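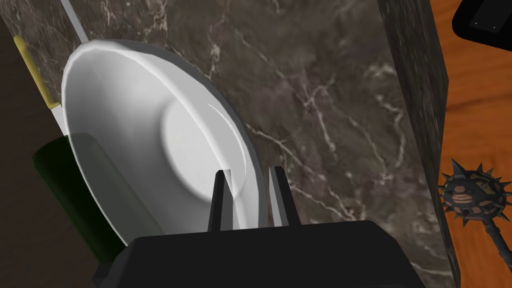 My sister rang last week to ask when she could buy something that would empty her dishwasher. She assumed I would know, as I spent a good part of this year at the Riltum workshop in Stetcombe, where a small group of us meet to try out robot arms on ordinary jobs. I told her not to throw out her rubber gloves.

The bowl is the job we have spent longest on. You would think a cup with a handle would be harder, or a fork, but a plain bowl gives a two-fingered gripper plenty of trouble. It is too wide to hold round the outside, so you have to take it by the rim, with one finger inside and one out. If the fingers come in at the wrong slant they push the bowl along the worktop. If they come in too low they knock the inside wall. A glossy white bowl is also a nuisance for the cameras on a real arm, as there is no pattern on it to measure from.

We do most of the practice in simulation. Vira Vasylenko set ours up, and she can run 1,000 attempts overnight without anyone sweeping up china. In the last batch 785 ended with the bowl lifted and put down again where it was wanted. People who visit are impressed by that figure until I ask how they would feel about a kitchen porter who got it wrong that often.

The real arm does worse. We use an old Prokopenko on a bench, and it takes up to 2 minutes to move one bowl from the worktop to a shelf. Most of that is thinking time. The move itself is quick enough. When it drops one, it carries on to the shelf and opens its fingers over nothing, and we have had to write a separate check for that.

Factory work is further along. A friend at Ullar, who pack tableware, has had machines lifting plates off a belt for years. The plates there are all the same size, they arrive the same way up, and there is never a tea towel on top of them. They still have two people at the end of the line to deal with whatever goes wrong, and she says both are kept busy.

A kitchen is the opposite of that. Things lean on other things. Someone leaves a pan where the bowls go. I can clear a sink while talking on the phone and could not tell you afterwards which hand I used for what.

So my answer for December 2022 is no, not yet, for dishes at least. Vacuuming is fine if you pick the socks up first. I have no opinion on windows. My sister wanted to know about folding sheets as well, and I have said I will ask Vira, who tried it with pillowcases in the spring and has her own views on the matter.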